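# Sheet-metal bins, and what lives in them

I've been meaning to write up the bins for a while. The posts on shelving and label stock got more mail than I expected, and half of it asked the same thing: why metal, when plastic tubs are cheaper, lighter and stack better?

Short answer: I already had them. I bought 4 of the big ones when the Fasano depot cleared its back shed, and they've outlasted every plastic tub I've owned. The longer answer takes in the shape of the walls, the state of the floors and how mixed small goods behave when you tip them in.

## Shape

A straight-walled box is easy to make and annoying to use. Small items collect in the corner where wall meets floor, and your fingers arrive at the wrong angle to lift them. Sloping walls open that corner up. You can get the side of your hand against the slope and slide a thing upward until you have hold of it. The cost is storage density. Sloped bins waste the space between neighbours on a shelf, and on an 18-inch shelf you notice it.

The flat part of the floor matters too. I like it big enough that a single layer of stuff can sit without touching. Once you are two layers deep you're digging, and digging is slow.

## Wear

Bare grey metal scuffs. The middle of the floor goes first, where most things land and get dragged. I used to polish the scratches out every August and I've stopped. They do no harm to the contents, and a mottled grey floor has less glare than a fresh one under a bench light.

Stains are a separate matter. Brown smudges I'll go over with a damp cloth and a bit of dish soap, then dry straight away. If the mark comes off on the cloth, keep going. If it doesn't, leave it. Green ones are usually old paint or marker in my experience, and the solvent that shifts them smells worse than the stain looks. I don't chase faded colour.

Holes: a small round one in the floor is fine for anything bigger than a coin. For screws, put tape over it from the underside.

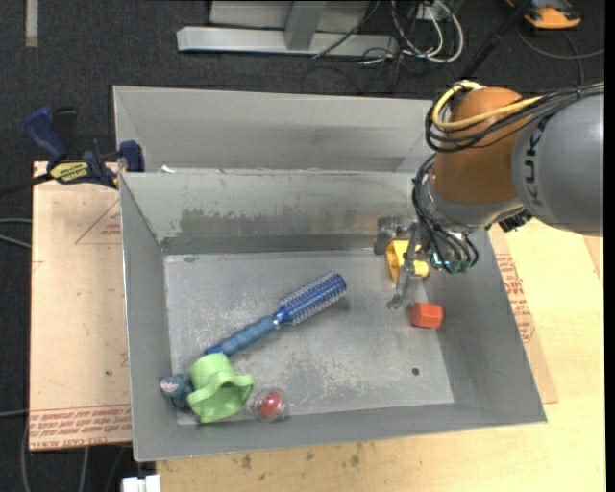 **Felista Massawe**
*Writes about storage, sorting and bench work at Brilenia*

## Mixed contents

A blue round hairbrush is a good test of any bin. It's long for its width, it rolls on a cylindrical head, and the bristles catch on cloth. Laid across the floor on a diagonal it takes up far more room than its volume suggests, and everything else ends up arranged around it. Small blocks do the opposite. A red-orange block with flat faces will sit wherever it stops, often near a wall, and needs almost no space at all.

Hollow or angular plastic pieces are the middle case. They don't roll much, but they hook over each other, so you reach for one and lift two. Keep them on top if you can. Bright yellow helps — against grey you can spot it from across the room, even from a poor angle.

My working rules for a mixed bin:

- Long things go in first, parallel to the long side if they'll stay there.
- Anything with bristles or hooks stays away from cloth and string.
- Small blocks go in last.
- Nothing sits above the rim.

The second rule came from an afternoon with a ball of garden twine. I kept the twine. The brush was a write-off.

## The table under it

I set mine on pale wood. It shows dirt early, so it gets wiped, and dropped parts are easy to find on it. Metal on wood will mark the surface if you drag it, so lift the bin with both hands. I tried felt pads from Nnaji and they peeled within 2 months. Cork held on longer but shed crumbs. At the moment I use nothing and accept the marks.

## Labels

The Sustska tags I reviewed last year are still on three of the bins. The fourth tag fell off when I washed the outside with hot water, so the glue has a limit somewhere below that. The roll was 500 tags and I've barely made a dent in it. If you label on the wall, put the tag high up near the rim, where the next bin along won't rub it.

Next job is dividers. I have some offcuts of sheet and a borrowed folding tool, and I need to work out the angle of the side walls before I cut anything. If you've made dividers for a sloped bin, send me your measurements, preferably in millimetres.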